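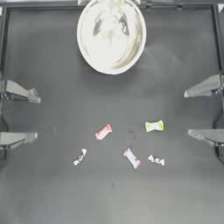

Skeva student robotics open day - notes from the afternoon

Got there late, bus trouble, so missed the welcome talk and most of the coffee. Straight up to the second floor where the club had its tables. Busy, hot, lots of parents.

The sweets table first. Task is simple to say: wrapped sweets on a dark surface, big white bowl at the back, arm has to get them in the bowl. Red one, a purple and white one, a yellow-green one, two little white twisty ones. Teams get 8 minutes. Lingyun Duan runs the club and was doing the explaining, very fast, no notes. She says the small white ones are what catches teams out - not much to grip but the twisted ends, and the wrapper slides. The bowl is glossy too and the shine confuses the vision code. One team spent most of July on that alone.

Watched two runs. Team Iller went for the red one first, dropped it, got it second go. Then stuck on a white one till time. Team Qin slower but steadier, got four in and a big cheer. A boy next to me asked if the robot gets to eat them. No.

Asked Xiuying Ding (second year, wrote most of Qin's code) how much practise it took. 900 tries, she said, and she's sick of the sight of sweets. They started on wooden blocks, then moved over. Wrappers crinkle and move when you touch them, blocks dont. She'd start with wrappers next time.

Costs - club fee is 30 pounds a term, parts included. 40 members now. Waiting list for the autumn, put your name down at the desk by the lift.

Had a quick look at the Unow line-following race on the way out but couldn't see over the crowd. Stairs down, rain, bus. Will go back for the final if they let visitors in, Lingyun wasn't sure yet.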